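Open day at Vrabec, quick notes before I forget

Typing this on the train home, so forgive the state of it. Tuesday, open day, doors at 4 and I got there late of course. Free coffee already gone. Badge said "guest of Hondell" and I still don't know why, I've never worked for Hondell.

Anyway. Iveta Vávra was doing the tour and she talks fast, which suits me. First the offices (skipped most of it), then a hallway full of posters, then finally the lab bit. 18 of us squeezed in behind a line of tape on the floor. The arm is bigger than I expected up close.

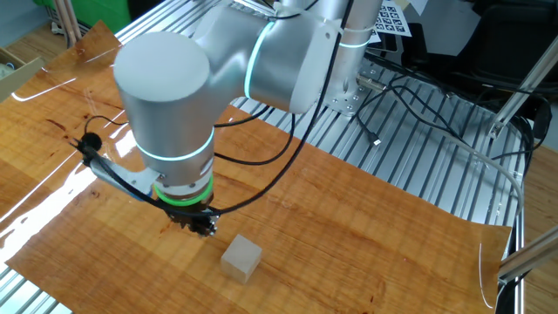
I'd ended up next to Thomas Fontana from Jeltow, who had the same question as me: why one little block? All that kit for one block. Iveta's answer was that the block is the boring part on purpose. Same block, new spot, go again, 100 times if they have to. Then they look at where it went wrong. Fair enough. I did the same thing with my kid and a spoon for most of August.

Somebody asked about speed and got a very polite non-answer. 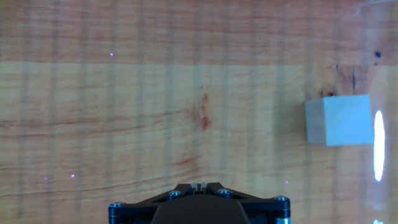
What I really wanted to know about was the view from the wrist. They had it up on a big monitor, and I spent more time watching that then the arm itself. Everything looks odd from down there. A big white blob of glare sitting right beside the block, nearly as loud as the block is, and you start to see why Vilém Jurčo kept going on about lighting. He's the software guy. He said glare has cost him more weekends than bad code. A woman behind me laughed way too hard at that, so I'm guessing also software.

Asked him if they'd ever just close the blinds. He said it's the ceiling lights, mostly. OK then.
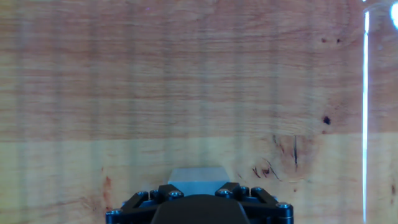
Stuff I wrote on my hand

- run number on the whiteboard was 3221, didn't catch what they're counting from
- Anežka Holub does the grippers, ask her about finger pads (she gave me an email, find it)
- next open day is at Karkovley, sign up EARLY
- parking round the back is free, the front is not!!

The pads chat was the best ten minutes of the day. Anežka has a drawer of old ones, all worn down in different ways, and she'll tell you what each one was used on. I could of stayed for the whole drawer but the tour was moving on. 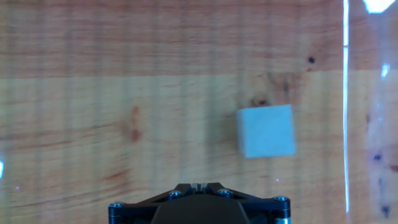 Last stop was a Q&A with Vlastimil Tóth, who runs the place. Mostly hiring questions. He wants people who'll sit through slow days, and said so twice. I asked if a hobbyist could get anywhere with a second-hand arm and he said sure, buy the table first, a good heavy one. So now I'm pricing tables.

Would go again. Bring a snack, wear shoes you can stand in. More when I find that email. My stop.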